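Folding and Shelving Garments: Frequently Asked Questions
Lorance Garment Care – Help Pages

These questions come up most often from people who fold on a flat table and store on open or slatted shelves. The answers apply to ordinary household and small stockroom use. Hanging storage is covered on a separate page.

What kind of table is best for folding?

A flat, smooth, rigid top at about hip height. The top should be larger than the garment when it is laid out with both sleeves extended. A light-colored top makes it easier to see lint and stray threads on dark garments, and a smooth one lets fabric slide when you square it up. Avoid slatted or textured tops. They catch on knits and leave faint ridges in soft jersey if you press the folds by hand.

Is a pad or cloth needed under the garment?

No. A pad helps with ironing but makes folding less accurate, as the fabric grips the pad and the edges drift when you turn the panels in.

How should a polo shirt be folded?

Fasten the buttons first. Lay the shirt face down, smooth it from the collar toward the hem, and turn in one side so that the fold line runs from mid-shoulder straight to the hem. Lay the sleeve back along the fold. Repeat on the other side. Then bring the hem up toward the collar in one fold or two, depending on shelf depth, and turn the shirt over. The collar should lie flat at one end with the placket centered.

If the placket is a different color from the body, use it as a guide. A contrasting stripe that leans to one side shows that the two side folds are unequal.

Where should the fold fall on a printed shirt?

Away from the print if possible. A gray polo with a multicolored printed graphic, for example, can be folded so that the graphic stays on the upper face along with the collar. Prints that are creased repeatedly along the same line can crack, and the damage begins at the fold.
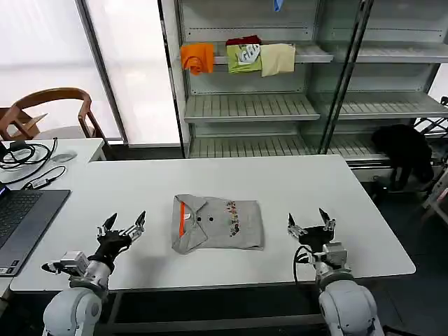
Bañuelos: I fold mine in thirds from the hem and the collar still pops up on the top shirt of every stack. The ones lower down are fine. Is that the fold or the shirt?

In most cases it is neither. The lower shirts are held flat by the weight above them and the top one is not. Press the collar down along its own crease with the side of your hand before shelving. If it still rises, the collar interlining has probably been dried out of shape. Dampen the collar lightly, reshape it on the table, and let it dry flat before folding again.

Should folded garments be stacked by color, size, or type?

By type first. Polos, T-shirts and sweatshirts fold to different thicknesses, and a mixed stack leans. Within a type, sort by whatever you look for when you take one out. In a household that is usually color. In a stockroom it is usually size.

How high can a stack be?

Up to 8 lightweight shirts. Beyond that the lower ones are hard to remove without pulling the rest out of square. For heavy knits, stop at six. A short stack also airs better on a slatted shelf.

Are slatted metal shelves suitable for clothes?

Yes, provided the slats have no burrs and the finish is intact. Run a dry cotton cloth along each shelf before first use – if it snags anywhere, sand or cover that spot. Slats allow air through from below, which matters for garments that were folded slightly damp. They can mark very soft fabrics over a long period, so place a sheet of acid-free paper under cashmere or fine merino.

How should the table be cleared between batches?

Take everything off the working area, including hangers and tags, and wipe the whole top with a barely damp cloth, then a dry one. Do the corners as well. Lint collects there and transfers to the first dark garment of the next batch.

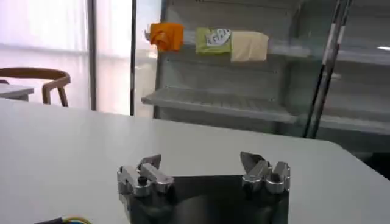 Hesurville, February 28, 2018 – The cleaning guidance for white tabletops has been revised. Earlier versions of this page recommended a diluted all-purpose cleaner. We now recommend plain water for daily wiping and a drop of dish soap in warm water for marks. Residue from all-purpose cleaners can build up on smooth tops and transfer to fabric when a garment is pressed flat by hand. Tables cleaned the old way need only one thorough rinse and a dry wipe.

How far should the table be from the shelves?

Far enough that a person can stand between them and turn without brushing a stack. 40 inches is sufficient for most people. If the room does not allow this, leave the side of the table facing the shelves unused and work from the opposite side.

Does a rounded table corner matter?

It does in a narrow aisle. Sleeves and drawstrings catch on square corners when a garment is carried past. Rounded corners also make it easier to slide a large piece, such as a tablecloth, off the top without dragging its edge.

Should one shelf be kept empty?

We suggest it. A clear ledge near table height gives you somewhere to set finished pieces before they are sorted. Without one, finished work tends to go back on the folding table and the usable area shrinks as the batch goes on.
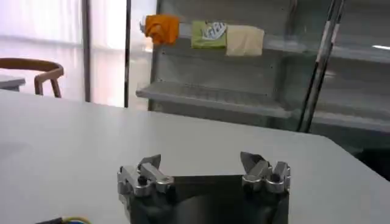

White folding table with rounded corner; shelving ledge behind.

What should be done about daylight?

Diffuse light is good for folding and poor for long storage. Sheer curtains or frosted glass give even light on the table and make creases easy to see. Direct sun fades the exposed edge of a folded garment in a visible line. In August, or in any period of strong sun, turn stacks front to back every few weeks or move bright colors to a shelf away from the window.

How should plain white pieces be handled?

Fold them first, on the clean table, before any colored garments. Wash and dry your hands beforehand. Lay the piece flat, match the corners, and smooth from the fold outward so that air and wrinkles move toward the open edges. White cotton shows a badly placed crease more than most fabrics, so open the piece and start again if the first fold is off. Pressing harder will only set the error.

Where on the table should the finished piece go?

To one side. Choose the left or the right and keep to it for the whole batch. The center should be free for the next piece. 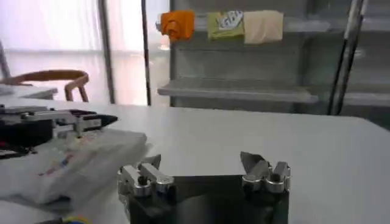
Folded white cloth on the left side of the table.

Can I use the Furnurari folding board with these instructions?

Yes. The board sets the width of the side folds and replaces the step in which you judge the line from shoulder to hem. The remaining steps are the same. Remove the board before the final fold on thick garments, or the fold will be too loose to stack.

My folded shirts are all slightly different widths. Does it matter?

Only on the shelf. A difference of half an inch between pieces is enough to make a stack look uneven but does not affect the fabric. Fold the widest shirt first and set the others to match it. Trying to match the narrowest one produces extra creases in the larger sizes.

How often should stored garments be refolded?

Twice a year for items that are not being worn. Shake each piece out, let it hang for an hour, and fold it again with the lines shifted slightly from the previous ones. Items in regular use need no separate refolding.

Is there a printed version of this page?

Ask for Sheet 477. It contains the polo, T-shirt and flat-piece folds with measurements, and can be fixed to the wall beside the table. The shelving answers are not included.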